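Trotden Hall, Mill Lane
Premises safety checklist, with comments
Completed by Setsuko Miyazaki, Sep 20, 2019

Marks used: OK, Action (needs doing before the next check), Watch (look at again next time). Comments are under each item. Where there is no comment there was nothing to say.

The hall dates from 1917 and the rear extension is much later, so some items are answered separately for front and rear.

1. Way in and way out

1.1 Front doors open fully and stay open on the hook. OK

1.2 Rear fire door opens with one push on the bar. Action
It opens, but it took a shoulder. The door has dropped and is rubbing on the sill at the lock side. Plane the bottom edge and check the top hinge screws while the door is off. Until it is done the person in charge of each hire must try the door before letting people in.

1.3 Outside path from rear door is clear. Watch
Clear on the day. Brambles are coming through the fence again and will need cutting in October.

1.4 Exit signs lit. OK front, Action rear
The sign over the kitchen passage is out. Tube, probably.

1.5 Handrail to cellar steps firm. OK
Fixed since the last check. The new brackets are good.

1.6 Maximum number notice displayed. OK
Notice says 250 for the main hall, standing. It is behind the coat rail and should move to the other side of the doorway.

2. Fire

2.1 Extinguishers in place, pins and seals intact. OK
Serviced by Sirkex. All the service tags have been filled in this time, including the one in the boiler cupboard.

2.2 Fire blanket in kitchen. OK

2.3 Alarm panel shows no faults. Watch
The Unero panel showed no fault when I arrived. The log has two entries for zone 3 with no note of what was done about them. Whoever resets the panel must write down why, even if it was toast.

2.4 Weekly call point test recorded. Action
There are 12 call points and the book shows the same four being tested over and over. Work through them in order, one a week, and start with the one by the stage steps.

2.5 Nothing stored in boiler cupboard. Action
Two folding screens and a box of bunting. I have moved the bunting to the loft. The screens need two people.

3. Main hall and side room

3.1 Floor sound, no raised blocks. Watch
Slight lift near the radiator under the second window. Not a trip yet.

3.2 Tables: legs lock, tops clean, edges smooth. OK
All opened, locked and leaned on. One of the long trestles has a stiff catch, which I oiled. Wipe tops down with a damp cloth and washing-up liquid only. Somebody has been using the bleach spray, and it is marking the older ones.

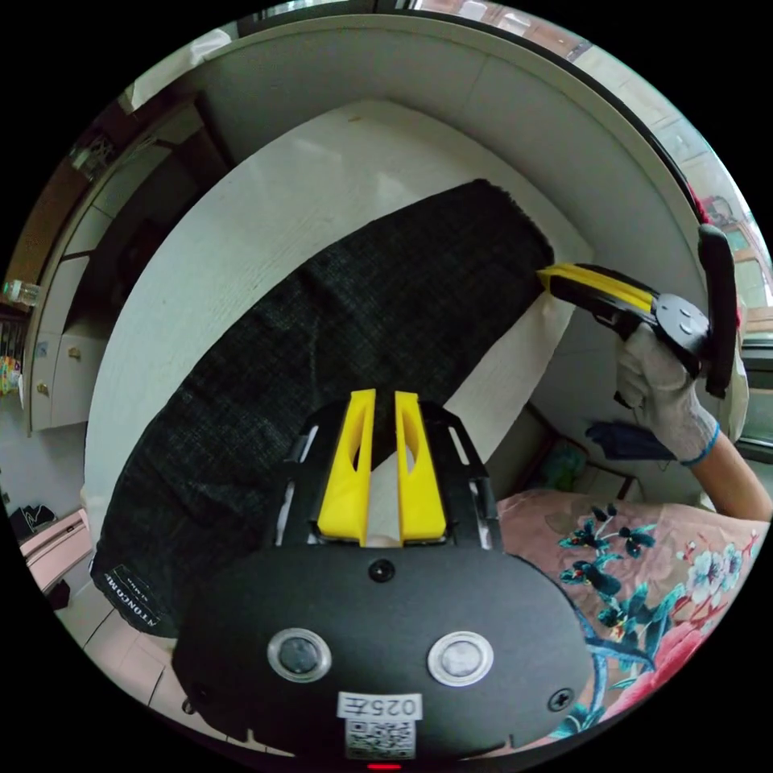

3.3 Chairs stacked no more than eight high. Action
Ten high along the back wall. The stacks lean, and children climb on them at the Saturday-type parties. I have put the notice back up.

3.4 Curtains and stage drapes clear of heaters. OK
The left stage drape still swings close to the convector when the wing door is open. Keep it on its tie.

3.5 Window restrictors fitted and working. OK
The side room ones are stiff but they hold.

4. Electrical

4.1 Fixed wiring report in date. OK
Gautam carried it out and the report is in the blue folder. The two minor points they raised have been signed off.

4.2 Sockets and switches undamaged. OK front, Action rear
Cracked faceplate behind the fridge. Switched off and taped over. Ask Gautam to replace it when they come for the exit sign.

4.3 Extension leads. Action
One lead had the outer sleeve pulled back from the plug, so I cut the plug off and binned the lead. The urn must go straight into the wall socket and never on an extension.

4.4 Portable items numbered and on the register. Action
The register lists the urn, the two kettles, the vacuum cleaner and the projector, but half the numbers have worn away and I had to match things up by guesswork.

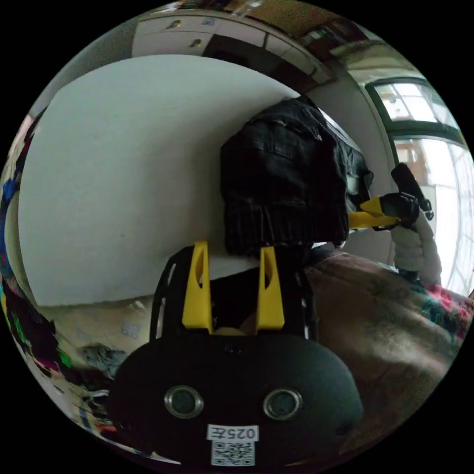 4.5 Layout and position of item labels. Action
New labels are needed for everything on the register, and they should all be done the same way. At present some numbers are underneath, some are on the plug and one is written on the flex in felt pen. A label goes on the front, where it can be read without picking the thing up. The small white one that reads 025左, with the square code sticker directly beneath it, is the layout I would like us to follow: short number on top, code below. Keep labels off any surface that gets hot. The register will need a column for where each label is.

5. Kitchen and toilets

5.1 Hot water not scalding at basins. OK
The warning sticker in the gents has peeled off. Replace.

5.2 First aid box complete. Action
No medium dressings, and the eye wash is out of date. The accident book is there but the pen is not. Tie one on.

5.3 Fridge temperature recorded. Watch
Gaps in the sheet on weeks with no lunch club.

5.4 Emergency pull cord in accessible toilet reaches the floor. Action
It had been looped up over the rail again. I let it down. It has to hang free.

6. Carried over from last time

Loft ladder catch -- done.
Gutter over porch -- not done, quote awaited.
Cellar light switch -- done.
Key list -- not done. Three sets are out with no name against them.

Next check: all items marked Action, plus 1.3, 2.3 and 3.1.

S. Miyazaki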